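Florier two-arm tabletop kit: an afternoon at the Fustthorpe open day

I've been putting off a decision on a small robot arm setup for our makerspace since spring, so when Florier opened its Fustthorpe workshop to visitors on a Thursday in September I took the afternoon off and went. This is a review of the kit as I saw it there. I did not take one home, and I had it in my own hands for less than an hour all told. Keep that in mind when you read the scores at the end.

Getting there and what was on

The workshop is behind the old bus depot and the sign is small. Doors opened at 1:30 p.m. I signed in, got a sticker with 257 written on it and was put in a group for the 2:15 demonstration. There were three stations. One had the bare arm on a bench for people to push around, one had the software on a laptop, and the last had the full kit working on household objects. The first two you could walk up to. The third ran on a schedule and Benvinda Moreira was in charge of it.

Coffee was free. Parking was not.

The arm by itself

The bench unit was switched to its free mode, where you can grab it and bend it wherever you like. It moves easily and stays where you leave it, apart from a slight droop at the elbow when it's stretched all the way out. I noticed the droop on both benches. Moreira said it comes from the default weight setting and can be tuned. I asked to see that done and she did it in a couple of minutes from the laptop. The droop got smaller but did not go away.

The joints are quiet. I could talk at a normal volume right beside one. The base clamp is the part I liked least. It has a single screw, and the knob is small enough that I couldn't get it really tight without hurting my palm. The Pukedetti arm we borrowed last winter has two screws and never shifted. If you buy this one, plan on bolting it down.

The household demonstration

This was the reason I went. The operator moves the arm through a job by hand controls, the kit records what the wrist camera sees along with the joint positions, and later you train on the recordings. Moreira ran through a handful of pick-and-place jobs, then let visitors try. My turn lasted ten minutes.

The controls took me most of that time to get used to. Forward and back are fine. Turning the wrist is where I got lost, because the direction flips depending on how the hand is facing, and I kept going the wrong way. A teenager after me had no trouble at all.

I paid close attention to the wrist camera because that's what you'll be stuck with in the recordings. It has a very wide lens, so you get a round picture with dark corners. You see a lot of the room, and you also see a lot of the robot. White housing, blue brackets and black cable take up a good share of the view, and anything right up against the lens gets huge. The overhead lights put glare on smooth surfaces, and the white parts of the hand can wash out.
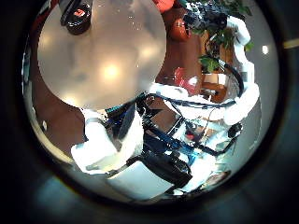

Cables

The black cables run along the outside of the arm and hang in loops. At this price I expected them to be clipped down closer. On the bench unit I could hook a finger under one loop, and I'd worry about it catching on a shelf or on a plant. Revathi Kartha, who works on the hardware side, told me a set of clips is in the works but wouldn't give a month. Printed clips would do the job and we'd probably make our own.

The other side of it is that an outside cable is easy to swap. She unplugged one and put in a spare while I watched, no tools.

The software

It's plain and it works. You name a job, press record, press stop, and the run shows up in a list with a small preview. Bad runs can be thrown out with one key. I would like an undo for that key. There's no way to sort the list by length, only by time, and with 260 runs loaded on the demo laptop that was already a nuisance.

Export was fast. I didn't get to try training, and the station wasn't set up for it. Someone in my group asked whether the files open in the Suksawat tools and the answer was yes, after a conversion step. I haven't tested that.

Price

The one-arm kit is $2,244. The two-arm kit is $3,088 and includes the second clamp and a longer power lead. Shipping is extra. If you think you'll want two arms at any point, buy two at the start.

Scores

Arm movement: 8 out of 10. Smooth and quiet, loses a little for the elbow.

Clamp: 4 out of 10.

Wrist camera: 7 out of 10. Wide view, but you give up picture area to the hand, and the lighting needs some care.

Cables: 5 out of 10.

Software: 7 out of 10.

The open day itself: 8 out of 10. Staff answered what they were asked and said so when they didn't know. Ten minutes at the controls was too short, and a printed card showing the wrist directions would have helped a lot of us.

I've asked Florier for a two-week loan of the two-arm kit. If it comes through I'll post a second part with training results and a proper test of the clamp.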